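Chapter 6

A Day at the Arm's Elbow: What You Learn by Visiting

Before you read this chapter
Words to watch for: gripper, finger pad, wrist camera, work surface, teleoperation, reset
Bring to class: a pencil, something small and squashy (an eraser will do), and your notes from Chapter 5

I have been teaching introductory automation for long enough to have a drawer full of visitor badges, and the one on top is from a place called Nallgate. It says TUESDAY, then my name spelled wrong, then ESCORT REQUIRED. I keep it because that visit changed the order of the chapters in this book. You used to get forces and torques here. Now you get a field trip, and the forces can wait until Chapter 7.

Nallgate is a plain brick building on the far side of the rail yard in Mercado, with a loading dock on one end and a sandwich place on the other. On Tuesday, June 13, 2023, they held an open day for teachers and students, and I went with a group from the college (37 of us, in one bus with a broken air conditioner, so you can picture the mood). We were sorted into smaller groups at the door and handed those badges, and my group got Onyekachi Wike as our guide. She runs the manipulation room. She also talks even faster than I do, and my notes from the first half hour are mostly arrows.

I had expected a show. You have probably been to one of those: a big orange arm behind a fence, some music, a car door going up and coming down again. I love those shows, I'll clap at any car door you like! But Nallgate had decided to let us stand around during an ordinary working session, with two operators doing what they would have done if we had stayed home, and Onyekachi filling in the blanks. For the first few minutes my students were plainly bored. The arm went somewhere. It stopped. An operator muttered something and wrote it down. The arm went somewhere else.

Then she turned a monitor around so that we could see what the wrist camera was seeing, and the whole room leaned in.

If you have only ever watched an arm from across a room, you have a wrong idea of what the job looks like from the tool's end (I certainly did). From across the room you see the table, the objects, the operator, the coffee cup that shouldn't be there. You know where everything is. A small camera mounted at the wrist knows very little of that. It gets a close view, it moves whenever the arm moves, and a good part of what it sends back is its own two fingers.

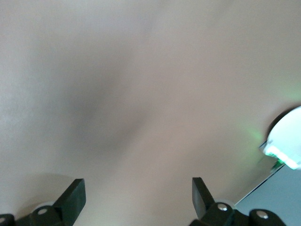
Thomas Mazza, who was standing next to me and teaches the evening section of this course, asked the question I was too proud to ask. "How does anybody work from that?" And Onyekachi laughed and said that mostly they work from several views together, and that the wrist view earns its keep in the last few inches. Far from the object it can be pretty useless. Close in, it tells you whether the finger pads are on either side of the thing you want, and that is something the camera up on the stand often can't tell you, with the arm blocking its view.

I wrote that down and underlined it twice. Please do the same, it comes back in Exercise 6.2.

The setup they were running is called Lomumel. It's a teleoperation system, meaning a person moves a pair of handles and the arm follows along. While the person works, the system keeps a record of everything: joint positions, how far open the gripper is, and the pictures from each camera. One attempt at a task is called an episode. Some episodes go beautifully and some are a mess, and I was surprised to hear that the messy ones don't all get thrown away. They get labeled. A wall chart by the door said the team had logged 354 episodes on the current task, and next to it was a second, much smaller chart for lunch orders, which my students studied with more care.

Now, a bit about the gripper, so we are all using the same words for the rest of the chapter. The kind we'll be talking about is a two-finger gripper. Each finger ends in a flat pad, and behind the pad is the linkage, a set of short stiff pieces joined together so that they move in a fixed way. Drive the linkage and the fingers close. Drive it the other way and they open. You have a rough model of this at home already. Pick up a pair of kitchen tongs, squeeze, and watch which parts turn and which parts just go along for the ride.

What tongs don't give you is the feeling of doing it blind, or nearly blind. So after lunch Onyekachi let us take turns at the handles. I went third. My task was to move the fingers down over a foam block, close, lift, and set the block on a mat, and I was allowed to look only at the monitor. I want to tell you that I did well. I closed the gripper on nothing at all, lifted the nothing very carefully, and carried it over to the mat while my own students watched. One of them asked if that would be on the test.

What went wrong was depth. A single picture is flat, and when the background is plain your eye has almost nothing to measure against. I knew where I was left to right. I had no clue how high I was. The operators get around this partly with practice and partly by watching for small things, like a shadow creeping in under the fingers or the grain of a surface getting sharper or blurrier as they come down. On my second try I went slower, looked for the shadow, and got the block. I may have cheered.

Thomas got it on his first try, by the way, and he has mentioned it at every department meeting.

Between turns there was a lot of what the team calls resetting. Somebody puts the objects back, somebody backs the arm off to its starting pose, somebody says "clear," and the next episode starts. Over a full day this eats up more time than the grasping does. If you ever write a schedule for a lab like this one, please don't plan it as though the arm will be working the whole time. The first schedule I wrote for our own little lab, back in March of that year, forgot about resets completely, and by the second week we were so far behind that I stopped posting it.

We finished the afternoon in a side room where a firm called Holance had a table with spare finger pads you could handle. Soft ones, hard ones, ribbed ones, one that smelled strongly of bicycle tire. I passed them around and asked everyone to guess which would be best for an egg, and then which would be best for a wet wrench, and we had a really good argument on the bus about it. I'd like you to have the same argument, so I won't tell you what I think until the end of Section 6.4.

How this chapter is laid out

Section 6.1 goes over the parts of a two-finger gripper and how the linkage turns one motion into another. Section 6.2 is about cameras: where you can put them, what each spot is good for, and what it hides. Section 6.3 covers teleoperation and how an episode is recorded and labeled. Section 6.4 is all about contact, pads, and friction, with the egg and the wrench. Section 6.5 is a guide to planning a visit of your own, including a letter you can copy and send.

Try this before Section 6.1

Work with a partner. Put your eraser on a bare desk. Hold your phone in one hand, camera on, down near your other wrist and pointing at your fingertips. Look only at the phone screen and pick up the eraser with your thumb and first finger. Your partner should watch from the side and write down how many tries it takes and which way you missed. Then slide a sheet of lined paper under the eraser and do it again.

Questions to talk over

1. Did the lined paper help? What were you using it for?
2. Your partner could see something from the side that you couldn't. Where would you put a second camera to get that view, and what could block it?
3. Suppose you're labeling episodes and you see one in which the fingers close beside the object, open, and then pick it up properly. Would you label it a success? Write down your rule in one sentence and trade with another pair.

Keep your answers to the third one. We'll need them in Section 6.3, and people always want to change theirs.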